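# Unit 6: Sorting and Containing Soft Goods

Course notes, Textile Handling and Storage. Prepared by Ingvar Kárason, Hafstein. Revised 14th June.

## 6.1 Scope

This unit covers the sorting of loose fabric items into open bins before folding, laundering or storage. Hanging storage is treated in Unit 7. Folding methods were covered in Unit 4 and are assumed.

A soft item has no fixed outline. Its footprint depends on how it was picked up, where it was held and how far it fell. For this reason bin capacity in these notes is always given as a working figure, measured with crumpled items, and never as the geometric volume of the bin.

## 6.2 Terms

- **Load**: all fabric items assigned to one bin.
- **Overhang**: any part of an item lying outside the rim.
- **Mound height**: the vertical distance from the rim to the highest point of the load.
- **Bridge**: an item resting on the rim on two or more sides with empty space beneath it.
- **Transfer**: moving one item from a pile or bin to another bin.

Bridging is the most common cause of a wrong capacity reading. A large cloth laid over a low bin can look like a full load when the bin holds a single piece.

## 6.3 Bin selection

Low, wide bins are preferred for sorting. The contents can be reached from any side, and an item at the bottom can be drawn out without emptying the rest. Tall bins save floor area but hide the lower half of the load.

Translucent walls allow a rough check of the contents from the side. Dark fabrics show as a shadow against the wall and their edges are hard to separate, so the side check gives the fill level only. Type of garment has to be confirmed from above.

Color is used to mark category. Two strongly different colors are enough for a two-way sort. The category list should be written down and posted at the station. The Hudo exercise sheet uses color alone, without labels, and students are expected to learn the assignment before the first transfer.
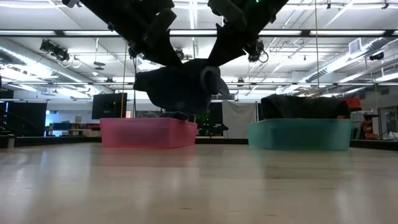
Spacing between bins matters more than is usually assumed. With bins set close together, a long item lowered into one may come to rest partly on the other. The Stistance layout sets a gap of 575 mm between facing walls and a clear strip of 600 mm in front of both bins. Where floor area does not allow this, reduce the front strip first.

## 6.4 Transfer procedure

1. Identify the item and its category before lifting.
2. Grip a single layer or a thick fold. Do not grip two items together.
3. Lift until the lowest point clears the rim.
4. Hold over the middle of the target bin and lower until the bottom fold touches the load.
5. Release.
6. Tuck in any overhang longer than the width of a hand.

Step 4 is often shortened to a drop from height. A dropped item spreads on contact and tends to bridge. Lowering it first lets the bottom fold settle and pulls the rest in after it.

## 6.5 Behavior of common fabrics

**Denim.** Stiff in the crumpled state. Folds hold their shape and trap air, which gives a high mound for a small number of items. Seams act as ribs and resist compression. Allow more than 10 percent extra volume compared with cotton jersey of equal weight.

**Jersey and other knits.** Collapse under their own weight. Low mound, little bridging, but frequent overhang at sleeves.

**Woven shirting.** Intermediate. Collars and cuffs behave locally like denim.

**Towels.** High friction. Adjacent towels cling, and two are often lifted as one.

In mixed loads, place denim first. A stiff item placed last will sit on the softer ones and shift when the bin is moved.

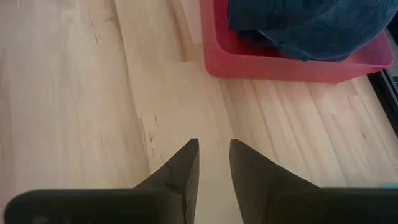
*Fig. 6.2. Bunched denim in a shallow, translucent bin. Note the shadow under the upper fold.*

Mound height should be read at the highest fold, with the eye level with the rim. Readings taken from directly above are not accepted, as overlapping folds of one color cannot be told apart reliably.

## 6.6 Recording

Use the Drudholm form, one line per transfer. Enter the item type, source, target bin, and overhang after release (none, short, long). Corrections are entered on a new line; do not overwrite. A complete practice run is 18 transfers.

If an item is placed in the wrong bin, leave it there until the run is finished, then log the correction as a separate transfer.

## 6.7 Exercises

a. Sort one mixed pile into two bins. Record mound height for each bin at the end of the run.

b. Repeat with the denim placed last. Compare mound heights and the number of long overhangs.

c. Lay one large cloth across an empty bin so that it bridges. Sketch the side view and mark where the rim carries the weight.

Written answers for b and c are due before the July session. Bring the completed forms; sketches may be in pencil.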